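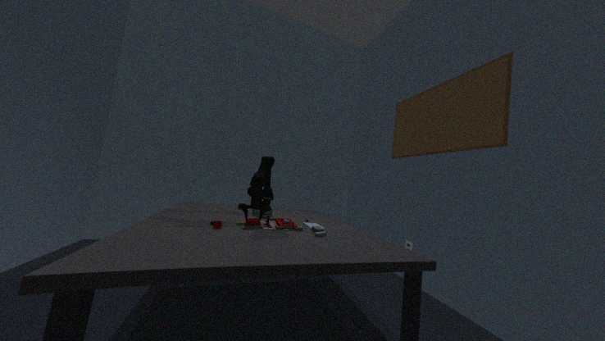 Wilma Strachan thinks that a comet never carried a message to anybody, and she told me so before I had taken off my coat. She had read my last two articles on this site, where I wrote about comets as signs in the sky, and she did not agree with many of my sentences. For this reason I asked if I could visit her. She answered the same evening and gave me a time, 7th February, after dinner, "and if it is clear you will have to talk outside."

It was not clear. The clouds came over Wendadik from the west already in the afternoon, so we stayed in and I could write with warm fingers.

She has looked for comets for 19 years. In this time she has discovered none, and this is the first thing she wants people to know. "The machines find them now," she said. "The big surveys see them when they are still far out and very faint. What I do is follow the ones that are already found. I estimate how bright they are, I look at the tail if there is a tail, and I write it down."

I asked how many comets there are in her notebooks. She went to check. There are 210 observations that she considers good enough to send to others, and many more that she keeps for herself. Most are of small gray spots which a normal person would not notice even with the eye at the telescope. She admits this without shame.

"People imagine a sword of fire over the city. Usually it looks like a thumbprint on the glass."

I told her that I believe the heavens can be a sign. I was raised with this, and I have not left it. It is written that there shall be signs in the sun and in the moon and in the stars, and I do not think these words were put there only for decoration. She listened very politely. She was raised in church also, she said, and she still sings there at Christmas.

"My trouble is with the calendar," she said. "Somebody takes a comet and a date and a verse, and puts them together with tape. Then the date passes. Nobody comes back to say sorry to the people who could not sleep."

She was speaking of one case from December. A video went around in which a man explained that a comet would cross a certain constellation on a certain night, and that this meant a judgment on the coast cities. The comet was real. It was also in a different constellation by then. A woman from Gindero called Wilma in tears to ask if she should take the children to her sister. They talked for more than an hour, and at the end Wilma drove there with the small telescope and let the woman look.

I asked what the woman said when she saw it.

"She said, is that all? And then she looked again, and for a long time."

This I have thought about since. I have written about such dates myself, although more carefully, I hope. One of my articles from last year had 440 comments under it, and I must confess that I was glad of the number and did not ask how many of the people were afraid. Wilma did not accuse me of this. I only say it here so that the reader knows from which side I am coming.

The small telescope is a Postma, bought second-hand, with a tube that has been painted two times. She uses it together with a group named Darkside, which meets on the hill road outside Gindero when there is no moon. I asked if the name was chosen to annoy religious people. She laughed and said it comes from a quarrel with the town over the street lamps. One side of the road had lamps and the other side had none, and the group stood on the other side.

Are there believers in Darkside? "Of course. We have one who prays before he opens the observing chair. He says it is for the chair, it pinches." She herself does not like to be put in a drawer. When I asked directly whether she sees God in a comet, she was quiet and turned a pencil in her hand.

"I see something very old that was not made for me to look at," she said. "You can call that what you want. I would not correct you."

On one point we did not come together. I said that in former times whole nations repented when a comet appeared, and that perhaps this was good for them, whatever the comet was. Wilma answered that whole nations also went to war under the same comet, and each king was told that it was on his side. I had no quick reply. I still think that repentance is good on any night - but I could not say it was the comet that did it.

Before I left she showed me entry number 198, which is her favorite. There is a pencil drawing, a soft round patch with a short line going up to the left, and next to it she has written the time, the word "faint," and "fox barking." She would not tell me why this one. She closed the notebook and asked if I knew the way back to the main road, as the sign at the corner has fallen down.

If the sky permits, I am invited for the next moonless weekend. I should bring a red lamp and thick socks, and she asked me to leave the verses in the car until after midnight. I have agreed to the lamp and the socks.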